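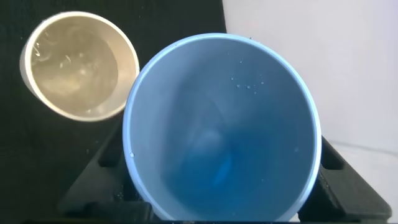
I went through the plastic cups this month. We've been in this apartment long enough that the cup shelf had become a stack with a lean to it, and every time I reached for a glass something light and plastic came down on my head.

Most of them came from somewhere else. A couple were in a box my sister left when she moved, a few were picnic cups, and two came free with a cooler. I never bought a set, so nothing matches and very little nests. Cups that don't nest take up a lot of shelf. Ours is 9 inches deep, and I had been treating it like it was twice that.

I washed everything first, including the ones I knew were going. Warm water, dish soap, a soft sponge. The rough side of the sponge scratches plastic, and then the scratches hold coffee. For the stained ones I used baking soda mixed with a little water into a paste, left it on while I ate lunch, and rinsed. It took off most of the brown. It did nothing for the smell in one cup that had held tomato soup in the office fridge over a long weekend, and I threw that one out.

Plastic doesn't dry the way glass does. Water sits on it in beads and stays there, and if you stack the cups like that they smell like a pond by the next day. I used to towel them, which left lint all over the insides. Now they go upside down on the rack for an hour, then right side up until the bottoms are dry. If I'm short on rack space I put a folded dish towel on the counter and use that.
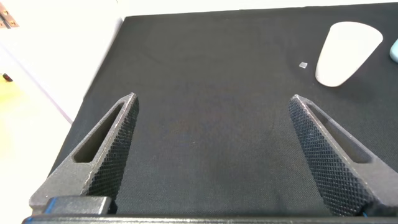
The sorting took longer than the washing. My rule was that a cup had to be used by somebody in the house at least once a week, or it had to be the right size for a job. Blue stays. It's the one I fill at night and take to bed, and it gets knocked over a lot without any harm done. Cream stays too, mostly for rinsing brushes when I paint, though it gets used for juice when the others are dirty. I wouldn't put hot tea in either of them.

White was harder. I like white cups for measuring out dry things like rice and oats, and for holding a spoon while I cook, but they show every mark. I kept one and put the others in the donation bag.

I wanted to know what the cups held, so I filled one of the tall ones from a measuring jug. It took 466 milliliters right to the brim, so a bit under a pint. That's useful to me because the big jug is 2,000 and I can never remember how many people it serves. Four full cups with some left over, and more than that if you pour like a normal person and stop short of the rim.

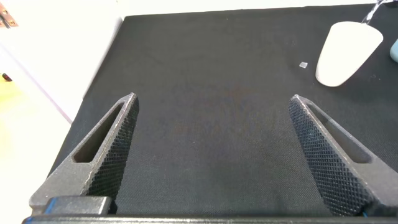 The donation bag went to the thrift store on my way to work. They take plastic cups if they're clean and don't have cracks, but it's worth calling ahead – the place closer to us stopped taking kitchen plastic last September.

What's left fits on half the shelf. I put the cups in two short rows with the ones we use most in front, and the measuring jug went in the space beside them. The lids are still in a drawer. I have seven lids and I think three of them belong to cups I no longer own, so that's the next thing.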